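실험실 자동화와 로봇 운용
강의 노트 4: 규칙, 표준, 그리고 지켜지는 관행

이번 시간에 다룰 것
위험성 평가의 순서, 소모품 배치 규칙, 시뮬레이션 검증의 한계, 변경 관리와 기록. 지난 시간에 미뤄 둔 좌표계 명명 규칙은 부록으로 옮겼습니다. 미뤄 둔 것을 또 미룬다는 지적은 강의 평가에 적어 주시면 됩니다.

1. 표준은 왜 재미가 없는가

표준 문서를 처음부터 끝까지 읽은 사람은 드뭅니다. 인용하는 사람은 많습니다. 이 과목에서는 읽은 쪽에 속하기를 요구하지만, 기대 수준은 현실적으로 잡겠습니다. 최소한 ISO 12100(기계류 위험성 평가의 일반 원칙)과 ISO 10218(산업용 로봇의 안전 요구사항)의 적용 범위와 용어 정의는 읽고 오십시오. 협동 작업을 다룰 조는 ISO/TS 15066도 봐야 합니다. 판본은 반드시 확인하고, 보고서에는 발행 연도까지 적습니다. 선배에게 물려받은 PDF는 대체로 그 선배가 입학하던 해의 것입니다.

용어 하나만 미리 정리합니다. "협동 로봇"은 로봇의 성격을 보증하는 말이 아닙니다. 안전은 로봇 본체와 그리퍼, 공작물, 주변 설비, 작업 내용을 모두 합친 응용 단위로 평가합니다. 힘 제한 기능이 있는 팔에 메스를 물려 놓으면 힘이 제한된 메스가 됩니다.

2. 위험성 평가는 순서가 있다

순서는 다음과 같습니다.
한계 결정: 어디까지가 장비이고, 누가, 언제, 무엇을 위해 쓰는가.
위험원 식별: 정상 운전만 보지 말고 티칭, 청소, 고장 복구까지 본다.
위험 추정과 평가: 상해의 심각도와 발생 가능성을 따진다.
위험 감소: 설계로 없애고, 안 되면 방호하고, 그래도 남으면 알린다.

마지막 줄의 순서가 특히 중요합니다. 학생 보고서의 절반은 경고 스티커에서 시작해 경고 스티커에서 끝납니다. 스티커는 값이 싸고 붙이기 쉬우며 회의 없이 승인됩니다. 그러나 설계로 없앨 수 있었던 끼임 지점 옆에 붙은 "끼임 주의"는 설계자가 그 지점을 알고 있었다는 증거로 더 오래 남습니다.

고장 복구를 따로 강조합니다. 로봇이 잘 움직일 때 사람은 가까이 갈 이유가 별로 없습니다. 팁 하나가 삐딱하게 걸려 멈추면 그때 손이 들어갑니다. 들어가는 손의 주인은 보통 급하고, 다음 예약자가 뒤에 서 있습니다. 복구 절차는 그런 사람이 그대로 따라 할 수 있게 써야 합니다.

3. 소모품 배치 규칙: 팁 박스의 경우

실습 과제인 Plerell 셀의 작업은 팁 박스 다루기입니다. 수강생 대부분이 첫 주에 실망하는 주제이고, 마지막 주까지 제일 많이 실패하는 주제이기도 합니다. 배치에 관한 조 공통 규칙을 적어 둡니다.

가. 박스의 기준점과 방향을 먼저 정의한다. "대충 가운데"는 좌표가 아니다.
나. 허용 회전 오차를 숫자로 쓴다. 숫자가 없는 허용 오차는 무한대로 해석되고, 채점도 그렇게 한다.
다. 뚜껑의 상태를 닫힘, 열림, 없음으로 구분해 기록한다. 열린 뚜껑은 박스의 외곽을 바꾸므로 충돌 모델도 함께 바꾼다.
라. 접근 높이와 파지 높이를 따로 둔다. 두 값을 같은 변수로 묶어 한 줄을 아낀 조는 그 한 줄을 꼭 다시 쓰게 된다.
마. 라벨이나 태그에 의존하는 인식이라면 가려졌을 때의 동작을 정한다. 기본 동작은 정지다.
바. 박스를 손으로 다시 놓았으면 위치를 다시 확인한 뒤 운전한다.

나 항에 대해 매년 같은 질문이 나옵니다. 박스를 늘 똑바로 놓으면 되지 않느냐는 것입니다. 그렇게 하려면 위치 고정구를 쓰십시오. 고정구 없이 "똑바로 놓을 것"이라고만 쓴 절차는 희망 사항에 문서 번호를 매긴 것에 가깝습니다.
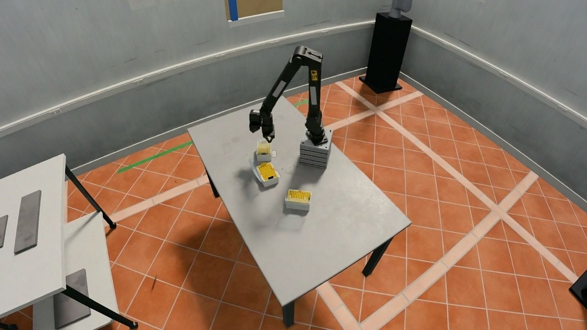
고정구를 쓰지 않기로 한 조라면 다음을 시험 계획에 넣어야 합니다. 박스 방향을 바꾼 경우, 박스끼리 가까이 붙은 경우, 뚜껑이 열린 경우, 접근 경로가 다른 박스 위를 지나는 경우. 각 조건은 따로 시험하고, 그다음에 조합해서 시험합니다. 따로따로 통과한 조건들이 모였을 때도 사이가 좋으리라는 보장은 없습니다.

합격 기준은 시험 전에 적습니다. 시험 후에 적은 합격 기준은 놀라운 적중률을 보이지만 점수로 인정하지 않습니다.

4. 시뮬레이션으로 검증했다는 말

과제의 첫 단계는 전부 시뮬레이션에서 합니다. 비용이 적고, 밤에도 돌아가며, 부서진 것은 초기화하면 됩니다. 문제는 마지막 장점이 습관이 된다는 데 있습니다.

보고서에 "시뮬레이션으로 검증하였음"이라고만 쓰면 반려합니다. 다음 항목을 함께 적어야 합니다.

무엇을 모델에 넣었는가: 형상, 질량, 마찰, 센서 잡음, 제어 주기.
무엇을 넣지 않았는가: 이 칸이 비어 있으면 담당자가 먼저 의심한다.
무작위로 바꾼 변수와 그 범위, 난수 시드.
시행 횟수와 실패 횟수, 실패의 분류.

예를 하나 들겠습니다. Ballow 조의 보고서에는 2000회 시행 중 437회 실패라고 적혀 있었습니다. 초록에는 "높은 성공률"이라고 되어 있었습니다. 실패율로는 21.85퍼센트입니다. 이 조가 좋은 점수를 받은 까닭은 실패를 숨기지 않고 종류별로 나누었고, 재현할 시드까지 남겼기 때문입니다. 초록의 형용사는 감점했습니다.

반대로 Dương 조는 실패가 한 건도 없다고 보고했습니다. 확인해 보니 박스의 초기 위치가 모든 시행에서 같았습니다. 같은 문제를 여러 번 풀고 시험 범위를 넓혔다고 쓴 셈입니다. 무작위화 스크립트는 있었고, 잘 작성되어 있었고, 호출되지 않았습니다.

시각적인 사실성과 물리적인 사실성도 구별하십시오. 바닥 타일의 줄눈이 그럴듯하다고 해서 접촉 모델이 맞는 것은 아닙니다. 조명과 질감은 카메라 인식을 시험할 때 의미가 있고, 파지 안정성은 접촉 강성과 마찰 쪽에서 따로 확인해야 합니다. 발표 때 박수를 받는 것은 주로 앞의 것이고, 현장에서 팁을 쏟게 만드는 것은 주로 뒤의 것입니다.

5. 실물로 넘어갈 때

시뮬레이션을 통과한 프로그램은 실물에서 다시 미검증 상태로 취급합니다. 억울해도 그렇습니다. 순서는 다음과 같습니다.

먼저 빈 그리퍼로, 수동 감속 모드에서 경로 전체를 확인합니다. 티칭 펜던트는 조작자가 들고, 다른 사람은 로봇의 작업 영역에 들어가지 않습니다. 다음으로 빈 박스를 놓고 같은 경로를 반복합니다. 팁이 든 박스는 그 뒤입니다. 시약은 담당 교원의 서명이 있어야 합니다.

비상정지는 매 실습 시작 전에 기능을 확인합니다. 버튼이 보인다는 것과 작동한다는 것은 다른 항목이며, 점검표에도 칸이 2개입니다. 두 칸을 한 획으로 이어서 체크하는 서체는 이제 알아볼 수 있으니 자제해 주십시오. 비상정지는 작업 종료 버튼으로 쓰지 않습니다.

작업 영역 표시와 통로는 비워 둡니다. 가방, 외투, 택배 상자, 언젠가 고칠 모터는 모두 통로의 적입니다. 이동식 작업대는 위치를 표시하고, 옮겼다면 좌표 보정부터 다시 합니다.

6. 변경 관리

변경의 정의는 넓게 잡습니다. 그리퍼 손가락을 갈았다, 팁 제조사를 바꾸었다, 속도를 조금 올렸다, 작업대를 밀었다가 제자리에 돌려놓았다. 모두 변경입니다. 특히 마지막 것은 기록에 남는 일이 거의 없고, 다음 사람의 오후를 통째로 가져갑니다.

기록 양식은 Palham 서식을 그대로 씁니다. 칸이 많다는 불만은 알고 있습니다. 필수 항목은 변경 내용, 변경 이유, 영향 범위, 재검증 결과의 4개뿐이고 나머지는 비워도 됩니다. "이유" 칸에 "개선"이라고 쓰지 마십시오. 악화시키려고 바꾸는 사람은 없을 것으로 믿습니다.

위험성 평가서도 변경 대상입니다. 장비는 세 번 바뀌었는데 평가서는 처음 그대로라면, 그 평가서는 지금은 없는 장비를 매우 안전하게 지키고 있습니다.

7. 조별 과제

Plerell 셀의 팁 박스 파지 작업에 대해 다음을 제출합니다.

위험성 평가서. 고장 복구 작업을 반드시 포함할 것.
배치 규칙과 허용 오차. 단위를 쓸 것. 밀리미터와 도를 섞어 쓴 표는 읽지 않는다.
시뮬레이션 시험 계획과 결과. 실패 사례의 재현 조건을 첨부할 것.
실물 이행 절차서 초안. 다른 조가 읽고 따라 할 수 있어야 하며, 다른 조가 실제로 읽고 따라 한다.

제출은 과제 게시판에서 오후 6시까지입니다. 파일 이름에 "최종"을 넣지 말고 개정 번호를 쓰십시오. "진짜최종"도 같은 규정의 적용을 받습니다.

부록. 좌표계 명명 규칙

월드, 로봇 베이스, 작업대, 공구, 박스의 다섯 좌표계를 쓰고 변수 이름에 기준 좌표계를 밝힙니다. 변환은 "어디에서 어디로"를 이름에 넣습니다. 박스 좌표계의 원점은 랙 윗면의 지정 모서리에 두고, 어느 모서리인지 도면에 표시합니다. 각도의 부호는 오른손 법칙을 따릅니다. 왼손잡이도 오른손을 쓰십시오.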